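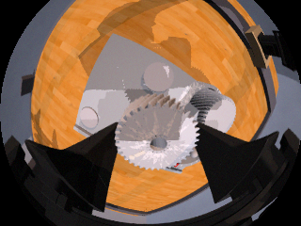
Home Reviews Workshop Forum Subscribe

We use cookies to keep you signed in and to count visits. By carrying on you agree to this.

Pono gripper, with the Trarnorico practice software: a long review with one large grumble

I have been meaning to write this up since August, and every time I sat down to it something else happened with the thing and I had to start again. So do forgive the length, and put the kettle on if you like.

The Pono is a two-fingered gripper for small robot arms, and it comes with a licence for Trarnorico, which lets you rehearse a job on screen before you let the real arm anywhere near it. I bought mine to learn gear assembly: pick up a gear, carry it to a plate, lower it on to its peg, let go. I love the practice software. The metal shines like metal, the shadows fall where you'd expect, and you can look down past the fingers at the pegs waiting on the plate, much as you would leaning over your own bench. I spent whole evenings in there and was very happy!

Now for the grumble. After each update the software sets the grip force back to its starting value, which is 25 on its own scale, and it doesn't tell you. My big spur gear wants 40. At 25 the fingers close, the status light goes green, the arm lifts, and everything seems perfectly well until the arm turns, when the gear swings a little between the fingertips. With a small gear you might get away with it. With a large one, held by the rim at just two places, there is a lot of weight looking for a way round.

On screen this cost me nothing but patience. I ran the same pick 119 times in one long weekend, trying to work out why it had gone sour, and the gear dropped or arrived crooked in 37 of them. (I had changed the lighting, the speed and the starting position before it crossed my mind to look at the force. You may laugh.)

The part that worries me is that the setting travels. When you send a job from the software to the real gripper, the force goes with it, and mine went across at 25. The gear came out of the fingers on the turn and landed on the bench a hand's width from my other hand, which had no business being there, I grant you. No harm done beyond a chipped tooth and a rather loud word. But a green light that only means "the fingers have stopped moving" ought not to look the same as one that means "the part is held", and I do think that is a safety matter and should be put right.

I wrote to the makers and had a kind and thorough answer from Retno Hidayat on the support desk. She agreed about the light, sent me a way of locking the force to the job file, and said a warning was planned. I've used the lock through two updates now and it has stayed put. It is buried under Tools, then Ginting profile, then Advanced – not where I would have looked in a month of Sundays.

Otherwise I have little to complain of. The finger pads wear slowly and the cable is long enough. My old Somari gripper was quicker to set up, though it came with no practice software at all, and I wouldn't go back to it.

Would I recommend the Pono? Yes, with the lock switched on before you do anything else, and with both hands well away from the bench whenever the arm turns. Four stars, and I'll add the fifth when the warning turns up.

Contact us | Copyright, all rights reserved | Back to top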